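Chapter 5
Colour, Light and the Stubborn Business of Shading

I failed my first colour assignment. I was nineteen, I had a tin of gouache with the Clotlow label half scraped off the lid, and the job was to paint a box. One box, one colour, lit from one side. I mixed what I thought was a gorgeous blue, painted all the sides with it, and handed in something that looked like a flat blue puddle with corners. My tutor, Eoin Moriarty, held it up to the window for a long time and asked me where the box was.

I've been teaching this stuff for a good while now and I still think about that puddle every September when a new lot of students come in with their fresh paper and their very clean brushes. So this chapter starts where I started, with the gap between the colour a thing is and the colour you have to put down on the page. We call the first one local colour. It's the answer you'd give if a kid asked you over breakfast: the mug is green, the lemon is yellow, Mum's car is grey. The second one doesn't have such a friendly name (some books say perceived colour, some say apparent colour, and I'll use apparent colour because that's what Moriarty used and I'm too old to change). It's the colour that reaches your eye from one particular spot on the mug, at one particular moment, with the kitchen light on and the blind half down.

Go and get a mug, by the way. I mean it. Put it beside a window and look at it while you read the next bit.

Now pick the brightest patch on it and the darkest patch, and try to name both colours without using the name of the mug. If your mug is green you'll probably want to say "light green" and "dark green", and that's fine as a first go, but keep looking. The dark side might be nearly brown. The bright side might have hardly any green in it at all! Your brain has been tidying this up for you since you were a baby, because it's far more useful to know you're holding one green mug than to be told you're holding a few dozen odd scraps of colour. Very handy for making tea. A real nuisance for painting.

The trick most people learn first is the paper window. Cut a hole the size of a pea in a piece of plain grey card, shut one eye, and hold the card out so you see only a small patch of the mug through the hole. With the rest of the mug hidden, your brain loses its excuse. I've watched grown adults swear at a bit of cardboard because the shadow side of a white egg turned out to be a sort of dull violet. Mwangi Mussa, who shared a studio with me for years and paints much better skies than I do, kept his in his wallet behind his bus pass and would whip it out at parties.

Three words will keep turning up from here on, so let's get them sorted.

Hue is the family name: red, orange, blue and so on.

Value is how light or dark the colour is. If you took all the hue out and were left with grey, the value is which grey you'd get.

Saturation is how strong the colour is. A fire engine is high, a faded beach towel is low.

Beginners tend to fuss over hue and ignore value, and I'd like you to do the reverse for a while. Get your values right and you can use nearly any hue you fancy and the thing will still sit solidly on the table. Get them wrong and no amount of fancy pigment is going to rescue it. My blue puddle had a perfectly lovely hue. It had one value, all over, and that was what sank it.

A box is the best thing in the world to practise on for exactly this reason. Round things change gradually and you can spend all afternoon chasing the edge of a shadow around an apple. A box turns a corner and that's that. Each side faces one way and catches its own share of the light, so as a starting point you can give each side a single value and leave it alone. Then, once the big differences are in, you go back for the small ones: a slow shift across a side, or the pale streak you get when the surface has some shine to it.

Shine deserves a warning of its own. A highlight on a glossy surface mostly takes its colour from the light, so on a red box under a white lamp it will drift toward pink and then toward white. Students love highlights and put them in first, big and bright, like icing. Please put them in last. And make them smaller than you think!

For the exercises at the end of the chapter you'll need a small cardboard box, one tube of any strong colour, white, black, and a brush you don't mind ruining. Student-grade paint is fine. You won't need the full palette until Chapter 6, so leave the other tubes shut, however much they call to you. Paint the box all over in your strong colour, let it dry overnight, and set it a bit below eye level so the top shows.

Before you squeeze anything out, have a good look at Figure 5.3 and find the crease where the top meets the front. Squint at it until everything goes blurry and see if you can still tell the two apart.
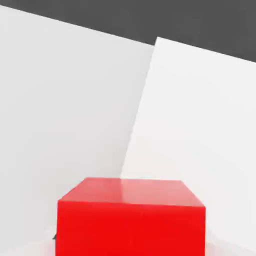
Figure 5.3. One hue, more than one value: the top of the red cube is lighter and glossier than the front.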